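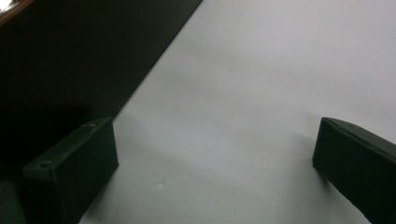
White and empty, the way I like it before I begin.

I promised in July that I would write something about my button box, and then I did not do it. Now it is evening, the tea is made, and I have no more excuses.

The box came to me from my uncle, Kauko Saarela, who had a small repair shop in Jeraston. He kept everything in old tins, and he did not believe in labels. When the shop closed I took the tins home, and for a long time they stood under my bed. There are seals, buttons, knobs, pins, parts of lamps and many pieces that I cannot name at all. I decided to go through them slowly, one tin each evening, and to write down in a notebook what I find. The notebook has now 52 pages filled, and I am not yet in the middle.

My method is simple. I clear a light surface first, so that small things do not hide from me. I take one piece, look at it from the front and from the side, and only then I write. If I write too early, I always write what I hope the thing is.

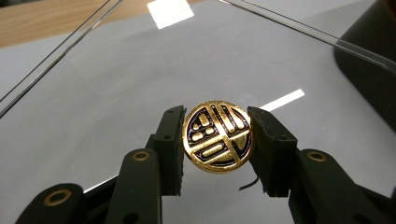

The gold and black one, from the front.

This piece has kept me busy for two evenings. The face is domed, with a raised rim, and a wide gold band goes across it a little under the middle. In the upper part there are upright strokes like columns. My first word in the notebook was "button". Then I crossed it out and wrote "seal", with a question mark, as the pattern reminds me of the characters on old seals. I cannot read it, and I don't want to pretend. My friend Ilari Valtonen thinks it is only decoration made to look like writing, and he may be right. He collects coins and is strict about such things.

I looked in the catalogue from Tanurell, which has up to 2000 small pictures of fittings and buttons, printed much too small for my eyes. There was nothing with this pattern. The nearest was a drawer knob with a plain border, and I was quite disappointed – I had already sharpened my pencil.
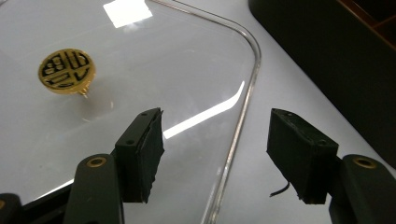 So the question is still open between knob and stamp. The short stem with its ridges speaks for a knob, I think, although it seems rather thin for pulling a heavy drawer. A stamp would need a handle which is comfortable in the fingers, and I am not sure about that either. For now the notebook says "decorative, gold and black, see again later".

If you know this kind of pattern, please write to me in the comments. The next tin is the one with lamp parts, and it is very full.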